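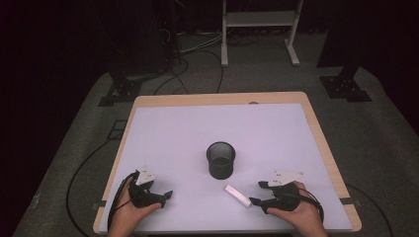 One dark mesh-look cup, one small white block, one table with a pale top. Minimalism!

1/ Senad Hodžić sent me the Whitelaw desk reset plan in September and swore by it. You take everything off the desk, live with one cup for 20 days, and add things back only when you miss them. I said I'd try it. I did not say I'd be nice about it.

2/ First complaint: the price. The starter bundle is $60 and the main thing in it is a booklet telling you to own less. I already own less. I own $60 less.

3/ The cup rule says "one open container, center of the desk." Why the center? That's where my elbows go, and my keyboard, and lunch. Mine moved to the back corner by the second morning and I don't feel I lost any clarity.

4/ I'll give mesh cups this much: dust drops through instead of making that gray felt at the bottom. But so do paper clips if you get the small ones, and a thin pen tip will poke out the side and catch your sleeve.

5/ People keep telling me to buy the Folula organizer, the one with the drawers. Drawers are where I lost my good scissors for a whole summer. If I can't see it I buy another one.

6/ About light tabletops, because three of you asked. They look great in listings. They also show every coffee ring and every pencil smear. Mine has a blue ink spot I've scrubbed at with baking soda, dish soap and an eraser. Still blue.

7/ The Rernero forum has a 170-post argument over whether a cable hole in a desk should sit left or right. I read nearly all of it. Mine is on the wrong side for the outlet, so the lamp cord goes over the edge anyway and I kick it.

8/ What I added back: tape on day two, scissors on day three, sticky notes, the other tape. Senad says that means I "failed the reset." Senad keeps his stapler in the kitchen.

9/ Someone asked if I'd do the Inance version next, with the labels. It wants you to list everything in the room first. One guy's list hit 700 items and he was still on the bookshelf. No thank you.

10/ Keeping the cup, though. Does anyone want a booklet?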